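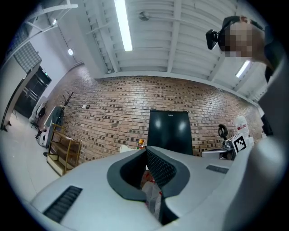
White plastic bag with red printing, lower center.

Datasets > Household > Packaging > Wemcombe Bag Text

Search datasets Go

Wemcombe Bag Text

Transcribed wording from plastic carrier bags given out by shops in Wemcombe and Ernley. Text only. Each row is one bag.

Fields

bag_id: integer, never reused
town: Wemcombe or Ernley
ink: main print color, lower case
text: wording as printed, line breaks kept as a slash
handles: yes, no or torn

Collection ran through August. Bags came from 19 shops, with 3 market stalls entered under "other". Spelling mistakes on the bags are left alone. Phone numbers are replaced with zeros.

Known problems

Rows from Ernley have no handles value before bag_id 25. Twelve rows have faded print and use a question mark for each letter that could not be read.

Last updated January 11, 2022. Maintained by the Makokha packaging list.

3 comments 12 shares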